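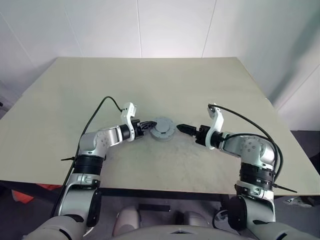

Lindemann Clura two-arm bench robot
Hire and purchase, supplied by Tirbridge

The Clura is sold as a helper for kitchens, packing benches and small workshops. We stock it, we service it, and we would like you to read this page before you ring us, as the maker's brochure is a good deal more cheerful than we are.

What it does well
Picking up rigid things of a known size from a flat, clear table. Lids, discs, caps, small boxes. Both arms have a two-finger gripper with ribbed fingers, and for round parts it will usually bring one in from each side. In our workshop Nerys Watkins ran 1,000 pick-and-place cycles with a plastic lid and it completed 98 in every hundred without help. That was one lid, on one table, under good light.

What it does badly
Cloth. Wet plates. Anything see-through. Clutter of any sort. Folding a tea towel took 12 minutes on our bench and we would not have put the result in a drawer. It can unscrew a jar if the jar is the one it was taught on – change the brand and you start again.

Can it do the washing up?
No. We are asked this every week. It can move dry, matching bowls from a rack to a shelf, slowly, if you set out the rack the same way each time.

Shop-floor use
More promising, with limits. Prys Kemeys has had one at Wondico since February, putting lids into trays. He reckons it keeps pace with a tired person and needs somebody within earshot. Before you buy, work out what that somebody costs. If your parts arrive jumbled in a bin, a cheap feeder and a single arm will probably serve you better, and we can quote for those too.

Setting up
Allow 40 minutes for a new task once you know the software, and most of a day for your first. Use a matt tabletop. Cable ties are supplied; check that the gripper cables have enough slack at full reach.

Hire
Four weeks minimum, delivery and one training visit included. Bring your own parts to the demo bench and watch it try them. Bookings through Lowri Gwynne in the hire office, mornings only.

Spares
Finger pads, gripper cables and brackets kept in stock. Wrist joints to order.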